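# How does a computer find things so fast?

*From the Jemix reading pages for young coders, age 8 to 11*

You type a word in a search box, you press the key, and the answer is there before you can blink. How is it possible? Did the computer read everything?

Sometimes yes. A computer can read very quickly. But very often it does something more clever, and you can learn the same trick today with paper and a pencil. You do not need a computer for it.

## First, one long word

The word is **algorithm**. It looks difficult, but it means a list of steps which you follow to do a job. The steps must be clear, and they must be in the right order.

You know many algorithms already. When you tie your shoes, you follow one. When you cook rice, you follow one too: measure the rice, wash it, put it in the pot, add water, close the lid, switch on, wait. If you change the order and switch on before you add the water, the dinner will not be nice.

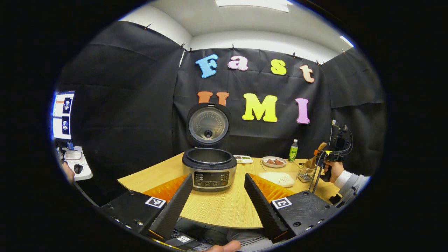
*A rice cooker with its lid open.*

A computer program is made of algorithms. Some are short and some have thousands of steps. The computer does not know if the steps are good or silly. It only follows them, one after the other, so the person who writes the steps has to think carefully.

Today we look at two algorithms for the same job. The job is: **find one thing in a long list**.

## Way one: look at everything

Imagine the school library in Ornwood. On one long shelf there are 200 books, and they stand there in no order at all. You want the book about volcanoes.

What can you do? You start on the left side. You look at the first book. Is it the volcano book? No. You look at the second one. No. The third one. No. You continue like this until you find it or until the shelf is finished.

This is called **linear search**. "Linear" comes from the word "line", and you go along the line from the beginning to the end.

The steps are:

1. Look at the first book.
2. If it is the right one, stop. You have found it!
3. If not, and there is another book, look at the next book and go back to step 2.
4. If there are no more books, stop. The book is not here.

Linear search is a good and honest method. It always works, also when the things are in a big mess. But it can be slow. If you are lucky, the volcano book is the first one. If you are unlucky, it is the last one, and you had to look at all 200.

## Way two: cut it in half

Now imagine that somebody put all the books in order of the alphabet, by title. The titles with A are on the left and the titles with Z are on the right.

You can now start in the middle of the shelf. You take out the middle book and its title starts with M. Your title starts with V. In the alphabet V comes after M, so your book must be in the right half. You can forget the whole left half. You looked at one book, and one hundred books are out of the game!

Then you do the same thing again with the half that is left. Go to its middle, look, and throw away the wrong part. And again. And again. Every time the piece of shelf becomes much smaller, until there is only one book.

This is called **binary search**. "Binary" has to do with the number two, and each time you cut the shelf in two parts.

With 200 books, you need to look at eight books, even if you are very unlucky. Eight is a lot less than 200.

## Try it: the number game

You need one friend. Your friend thinks of a whole number from 1 to 100 and writes it on a paper, so there is no cheating. You make a guess. Your friend may say only three things: "higher", "lower" or "yes".

Let's say the secret number is 67. A game with binary search goes like this:

| Your guess | Your friend says | Numbers still possible |
|---|---|---|
| 50 | higher | 51 to 100 |
| 75 | lower | 51 to 74 |
| 62 | higher | 63 to 74 |
| 68 | lower | 63 to 67 |
| 65 | higher | 66 and 67 |
| 66 | higher | only 67 |
| 67 | yes | - |

It took seven guesses. You will never need more than seven, if you always guess in the middle and you do not forget what your friend told you. Play it a few times and check if this is true.

Sometimes there are two numbers in the middle, for example with 51 to 100 you can take 75 or 76. It does not matter which one you choose. Computers usually take the smaller one, and we did this too in the table.

Then try the game in the other way. Guess 1, then 2, then 3, then 4. This is linear search. Your friend will maybe go to sleep before you arrive at 67.

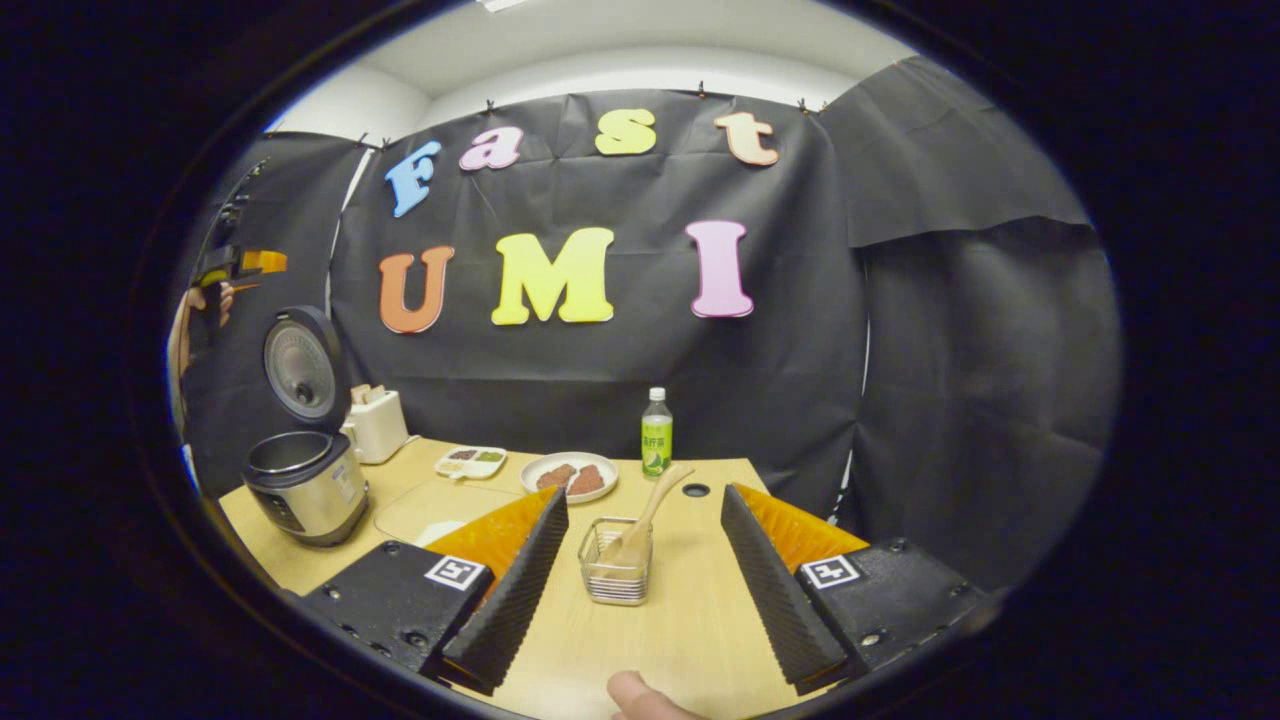
When the list gets longer, the difference between the two ways becomes really big. Let us make a bigger library. The one in Tredovwood has 726 children's books, and all of them are in order. With linear search you may have to look at 726 books. With binary search you need ten at most.

And if we count the books for adults too, there are 3485. How many looks now? Try to guess before you read the next line.

The answer is twelve! The list became more than four times longer, but you need only two more looks. Every extra look can cut away half of what is left, so a longer list does not frighten binary search very much.

## There is one rule

Binary search works **only when the list is in order**.

Think of the first shelf again, the messy one. You take the middle book and it starts with M. Is the volcano book on the left or on the right? You cannot know it. If you throw away the left half, maybe you throw away exactly the book that you want.

To put things in order is called **sorting**. Sorting takes time, also for a computer. So the programmer has to decide. If you want to search only one time, it can be quicker just to look at everything. If you want to search again and again, it is a good idea to sort first.

This is the reason why a paper dictionary is in order of the alphabet. It was a lot of work to sort it, but people use it every day.

## Things to do at home

**The card hunt.** Take ten playing cards of one colour, from the ace to the ten. Mix them and lay them in a row, face down. Find the seven with linear search and turn the cards one by one. Then ask someone to sort the cards, take one away without showing you, and lay the other nine face down in a row. Is the seven still there? Use binary search. Be careful - if one card is missing, you cannot just count to the seventh place!

**The dictionary race.** Find a thick paper dictionary and open it in the middle. Search the word "pumpkin" and always open the book in the middle of the part that is left. Write down how many times you opened it.

**For strong thinkers.** How many guesses do you need if the secret number is from 1 to 200? The numbers are double, so are the guesses double too? Draw it on paper first.

## Words from this page

- **Algorithm** - a list of clear steps to do a job.
- **Linear search** - to look at the things one by one, from the start to the end.
- **Binary search** - to look in the middle, throw away the wrong half, and repeat.
- **Sorting** - to put things in order.

On the next page we will learn one way to sort a list. It is called bubble sort, and you will need the same ten cards, so please do not lose them.

*Text: Pylypenko*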